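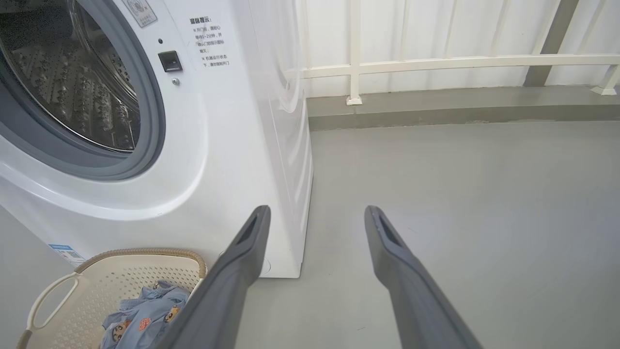
Fig. 6. Front-loading machine, door open, with latch and door notice on the front panel.

6. Laundry Area: Water Supply, Drain and Shutoff

This section covers the connection of the Drelance leak shutoff valve to the water supply of a washing machine. It applies to cold-fill and hot-and-cold-fill machines. For dishwashers, go to Section 7.

6.1 Before you start

Read the notice on the front of the washing machine and follow it. Where the notice tells the user to wait before opening the door, wait for the full time given and check that the door lock light is off. Do not force the door of a running machine.

Tools and parts:
Adjustable wrench
Bucket and towel
Drelance valve body with two rubber washers
Floor sensor with 10 ft cable
Wall bracket and screws

CAUTION: Unplug the washing machine before moving it. Do not lift or pull it by the door.

6.2 Fitting the valve

1. Close the supply tap by hand. If the tap does not close fully, close the main valve to the home.
2. Place the bucket under the tap and unscrew the inlet hose.
3. Check the hose for cracks or bulges. Replace a damaged hose.
4. Seat one rubber washer in the inlet side of the valve body. The arrow on the body must point toward the machine.
5. Screw the valve body onto the tap by hand, then tighten a quarter turn with the wrench.
6. Fit the second washer and connect the inlet hose to the outlet side.
7. Repeat steps 1 to 6 for the hot supply, if there is one. A second valve body is needed (sold separately).

NOTE: Do not use thread tape on the hose connections. The washer makes the seal.

6.3 Placing the floor sensor

1. Wipe the floor dry behind the machine.
2. Set the sensor flat, contacts down, at the lowest point of the floor.
3. Run the cable along the wall, clear of the drain hose and the machine's feet.
4. Push the plug into port S1 on the control unit until it clicks.

6.4 Testing

1. Open the supply tap slowly and check both joints for drips.
2. Plug in the control unit. The light blinks amber for 12 seconds, then turns green.
3. Touch a damp cloth to the sensor contacts. The valve closes and the alarm sounds.
4. Dry the contacts and hold RESET until the light is green.
5. Plug in the washing machine and run a rinse cycle. Check the joints again while it fills.

If the light stays amber, see Table 9, Fault Codes. Repeat the sensor test every July and after any move of the machine. Replace the rubber washers after 2,000 valve cycles; the count is shown under SERVICE in the control unit menu.

Revised 2 October 2026. Replaces all earlier versions of Section 6.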